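The fall screen picks are in, and we have a favorite already. If you read last month's issue you know we were nervous about *Damia*, the adaptation of the big family novel that half of you wrote in about. Could anyone get a 2000-page trilogy into one season? Would they keep the grandmother's letters? Well, we've now watched the first four episodes (two of them twice) and we're thrilled to report that the letters are in, read aloud, every last grumpy one.

The show takes its time. Episode one barely leaves the kitchen, and the wedding that opens the first book doesn't turn up until the end of episode three. Readers who love that wedding may fidget a little. Stay with it! By the time the band starts playing you know who owes whom money and which cousin isn't speaking to which, so every glance across the dance floor lands. The book could only tell us about those glances. Seeing them is a whole new pleasure.

We also loved the casting. The three sisters look and sound like people who have shared one bathroom for years, and the youngest gets far more to do than she did on the page. Her scenes at the ferry office are new for the series, and they're some of the best in it so far.

One small grumble: the theme song runs long, and it's loud. Keep the remote handy.

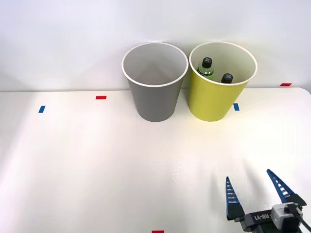 ## Also worth your evening

*Mutton* is a comedy set at a failing sheep farm, and it's only 24 minutes an episode, so you can fit one in before bed. The first two are a bit shaky. Then comes the county fair episode, and from there on it's a joy — fast, silly, and surprisingly tender about the two brothers who run the place. The sheepdog steals everything. Give it until episode three before you make up your mind.

*The Kotix Tapes* is for those of you who like your thrillers slow and full of people in headphones. A sound engineer hears her own name on a recording made before she was born, and off we go. We have a theory about the landlord, which we'll keep to ourselves until the finale airs. If you have one too, write in and put SPOILER at the top, please. (Last time somebody forgot, and there was sulking.)

And for movie people, the Mendonça has its late show back! The old theater on the square is running double features every Saturday through the end of September, starting at 9 p.m., with a short break between pictures. It's a small room, only 62 seats, and the front row is really for the young and bendy. First up is a pair of heist movies, followed the next week by two musicals that we haven't seen on a big screen since we were kids. Popcorn is still made in the lobby and it still comes with too much salt. We wouldn't change a grain.

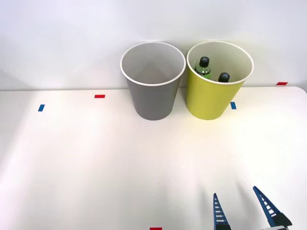

*Two paper cups, side by side.*

## Your turn

More than 200 of you voted in our poll on the best TV finale, and the results are wonderfully all over the place. We'll print the top ten next issue, along with the angriest comments. There's still time to send in a write-in pick if your favorite wasn't on the list. Just reply to this email with the title and a line or two on why it got you — crying on the couch counts as a reason.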